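Keeping a Pale Wood Table Looking Good

I love a light wood table, and I'm always surprised how little it asks for! Mine lives in our kitchen in Hevesside and gets breakfast, homework and bread dough every day of the week (the dough is my favorite).

For everyday crumbs, a barely damp cotton cloth is plenty. Wipe along the grain, then go over it again with a dry one. For sticky patches I stir a few drops of dish soap into 200 ml of warm water, wring the cloth out hard, and finish with plain water.

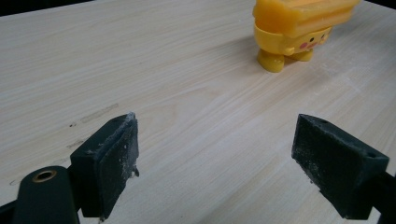

How do you get a white cup ring out of a matte finish? Lay a dry cotton towel over the mark and pass a warm iron over it for a few seconds at a time, no steam, lifting the towel to check. Try a hidden spot first.

Little plastic and rubber toys are fine on the wood for an afternoon, but move them at bedtime! Soft plastic left in one place for weeks can stick to some finishes. Wash the toys in soapy water now and then too, feet included, and dry them well before they go back on the table.

Si-woo Kwak
18 Dec 2023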